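Tralerov - Operations and Workplace
August 12, 2025

1/ Tralerov has completed the first stage of its automation program at the Prolldale fitness studios. This thread sets out what has changed for the people who work there, what has not, and what remains open. It is intended for staff, members and the other studio operators who have written to us.

2/ The program covers three areas of work: bookings and check-in, overnight floor cleaning, and the handling of small equipment between classes. The first two are now largely automated. The third is still done by hand, and most of this thread concerns it.

3/ Check-in moved to the Amer booking system in May. Front desk staff no longer enter attendance by hand or reconcile it at closing. Timothée Vidal, who supervises the desk team, reports that the closing routine now takes 7 minutes. The team had asked for this change before any other.

4/ The floor cleaning machine, which staff call Chevalier, runs after the last class. It has removed one late shift from the schedule. The two employees who held that shift were offered day hours at the same pay, and both accepted. No position has been closed under the program.

5/ We wish to be exact on this point. The late shift carried a small allowance, and the allowance was not part of the first offer. It was added after the employees raised the matter with Apolline Boyer in personnel. The written terms for future stages have been corrected accordingly.

6/ Small equipment is a different kind of problem. Fabric resistance bands come back from a class in one heap, twisted through each other and mixed by color. Someone has to pull them apart, lay them flat and put them in the right drawer before the next group arrives.

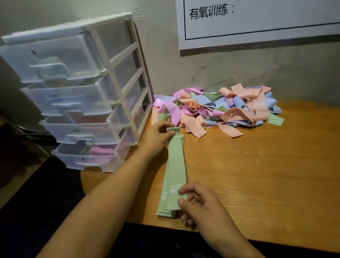
Sorting resistance bands by hand at the studio table. The drawer unit is on the left.

7/ We asked Tudor Munteanu, our process lead, whether this step could be handed to a machine. His assessment was that soft, tangled items remain difficult to grip and separate reliably, and that a person with practice does it without much thought. He recommended against buying equipment for it at this time. We accepted the recommendation.

8/ He did recommend that the work be properly recorded. Until this year, sorting bands did not appear in any job description. It was fitted in between classes by whichever instructor was free, and it was unpaid when it ran past the end of a shift.

9/ A work log was kept for one quarter. It contains 1,983 entries for equipment handling across the Prolldale studios, covering bands, mats, balls and light weights. Bands were the largest single category. Several managers, including the author of this thread, had not understood how much of the working day this took up.

10/ As a result, equipment handling is now a scheduled task with its own time. Hours released at the front desk by the booking system have been moved to it. Desk staff who wish to take on this work may do so, and instructors are no longer expected to.

11/ Not everyone welcomed this. Some desk staff felt that a job dealing with members had been exchanged for one dealing with storage. That concern is reasonable. The assignment is therefore voluntary, and no one may be scheduled for more than 90 minutes of it in a day.

12/ Staff doing the sorting have also been given a say in how it is done. The steps they settled on are plain ones. Take one band from the heap. Find the tag end. Hold it by both ends and let the layers fall together before folding. Stack by color, then file the stack.

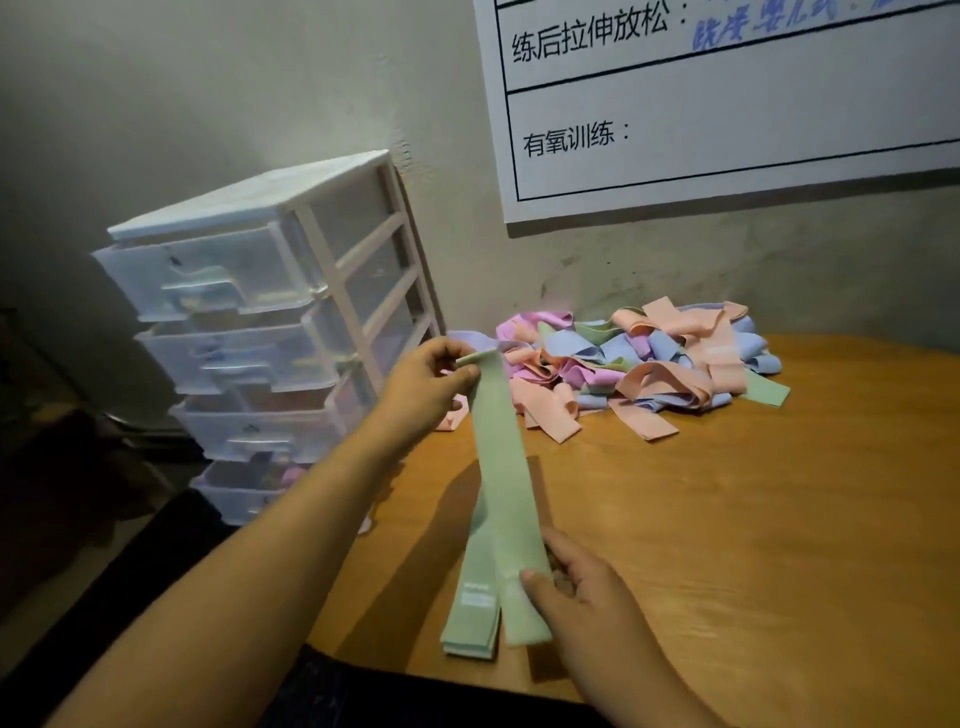 13/ The written version of those steps fits on a single page and was prepared by the staff themselves. Management removed one line from it, concerning the use of personal phones, and restored that line a week later at the team's request.

14/ A question we receive often: will the sorting be automated later? We do not know. Mr. Munteanu will review the available equipment once a year and publish his findings to staff before any purchase is discussed. Staff who do the work will take part in any trial, during paid hours.

15/ A second question concerns recording. The quarter's work log measured tasks and times. It was not used to compare one employee with another, and names were removed before it reached management. Thierry Lecomte, who represents employees on the program group, checked the files and confirmed this in writing.

16/ A third question concerns training. Each studio now has one person trained to restart the cleaning machine and clear its brushes. This is treated as a skill and paid as one. In the first weeks it was handled as a favor, with calls made to people at home. That practice has ended.

17/ There have been faults. The cleaning machine stopped under a bench on several nights and the floor was left half done. The booking system twice admitted more people to a class than the room allows. In each case staff solved the problem on the spot, and the time they spent has been credited to them.

18/ On cost: the program has a fixed budget for the year, and the money not spent on sorting equipment has been kept within it. Part has gone to table height and lighting for the staff who sort, and part to additional bands, so that a class can begin while the previous set is still being put away.

19/ The additional order is for 200 bands. The staff asked for more of the same colors in place of new ones, as a fifth color would have no drawer.

20/ The next stage begins with laundry collection and stock ordering. Thibault Sabatier will lead it. Before any system is chosen, he will spend time on shift at each studio, including closing shifts, and record the tasks that job descriptions leave out.

21/ Employees may send comments on the next stage to Mr. Sabatier directly or through Mr. Lecomte. Comments may be unsigned. Members may leave theirs at any front desk.

22/ Operators who have asked for the equipment handling page may have a copy on request. It was written for our drawers and our class times, and the order of the steps may need to be changed to suit other rooms.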